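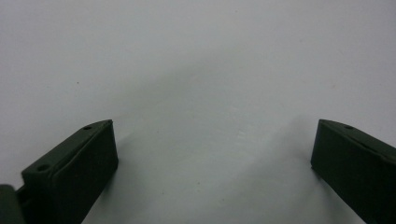

Home | About the Association | Meetings and Minutes | Membership | Contact

Filed under: Minutes, General Meetings

Urnley Residents' Association
Minutes of the General Meeting held Jan 21, 2024, Urnley Hall, Brisgate Road

1. Opening and quorum
The Chair opened the meeting at 2 pm. The Secretary confirmed that 24 financial members were present and that a quorum had been reached. Apologies were noted as recorded in the attendance book.

2. Minutes of the previous meeting
The minutes of the December meeting were taken as read. One correction was made under item 6, where "northern car park" should read "southern car park". The minutes, as amended, were confirmed. Carried.

3. Business arising
3.1 Footpath, Kan Street. The Secretary reported that the council had acknowledged the Association's letter and had listed the section between the school crossing and the creek for inspection. No date had been given. The item is to remain on the agenda.
3.2 Noticeboard. The replacement lock has been fitted. Keys are held by the Secretary and the Chair.

4. Financial report
The report was tabled. The balance of the general account at the close of December stood at $1,015. The hall insurance renewal had been received and falls due before the next meeting. It was moved that the report be received and the renewal paid. Carried.
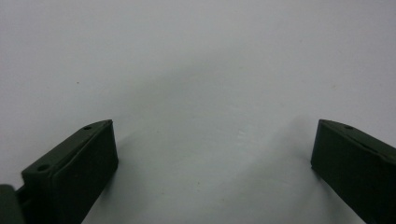 5. Brisgate Reserve drainage
The Chair summarised correspondence on the standing water at the lower end of the reserve. The council's position is that the existing pit is adequate if kept clear, and that clearing is scheduled twice a year. Members living beside the reserve disputed this and stated that the pit had overflowed on each occasion of heavy rain since winter. It was further noted that the path to the playground becomes impassable for prams and wheelchairs at such times.
After discussion it was resolved:
(a) that the Association write to the council requesting quarterly clearing of the pit;
(b) that members be invited to send dated records of flooding to the Secretary;
(c) that the matter of raising the path be deferred until a reply is received.
Carried, with 5 members abstaining.

6. Vivetti site, proposed trading hours
The application for extended trading hours at the former Vivetti bakery was considered. The applicant seeks to open the outdoor seating until 10 pm on Fridays and Saturdays. The Chair reminded members that submissions close in 12 days and that individual households may lodge their own.

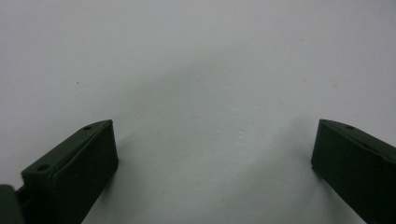 A member from the floor said that she had no objection to the business itself, but that deliveries before 6 am were already a difficulty for the houses behind the lane, and she asked that any submission deal with deliveries as well as closing time. Another member supported the later hours and considered that the street would benefit from evening trade.
It was moved that the Association's submission take no position on the closing time and request a condition limiting early deliveries. Carried on a show of hands.

7. General business
7.1 The hall will be closed to hirers while the floor is resealed. Regular hirers are to be advised in writing.
7.2 A request for additional bins near the bus stop was referred to the council.

8. Close
There being no further business, the meeting closed at 3.35 pm. The date of the next general meeting will be advised by notice to members.

Share this page | 5 shares | 0 comments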